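Monday, May 11, 2026
Glaze tests, batch 28

Opened the kiln at lunch. Of the Stavine blues, the thin coats came out a decent gray-green and the thick ones ran onto the shelf, as they have every time since March. I have written "apply thinner" in this notebook before and clearly do not read it.

The new clear went on over bare clay with 2 percent more silica. Crazing is better on the bowls and the same on the small cups. Mehwish Mughal thinks the cups cool too fast on the top shelf. I think the clear is bad. We have agreed to test her idea first, as it costs less and she owns the kiln log.

Rajput clay: more than 30 pieces through the bisque now, one crack, and that one was my handle. Still shrinks more than the old body, so lids want to be thrown with their pots or they end up as saucers.

Tableware for the food-safe checks goes on the white table. Lemon slice overnight, rinse, compare with the spare. Anything that changes color gets demoted to pencil holder – we are well supplied with those.

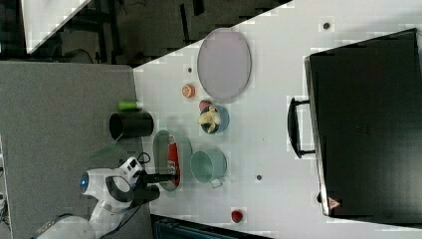
Next firing

Move the cups to the middle shelf, same clear, same schedule. Change nothing else (note to self, underlined in the paper copy).

Mix a fresh bucket of Bolirine white and sieve it twice. The old one has a skin on it and a brush in it.

Cones: box says 64, and there are not 64 in it. Order before Mehwish finds out.

Kiln wash on the bottom shelf, after the blue has been ground off. Goggles are on the hook by the sink.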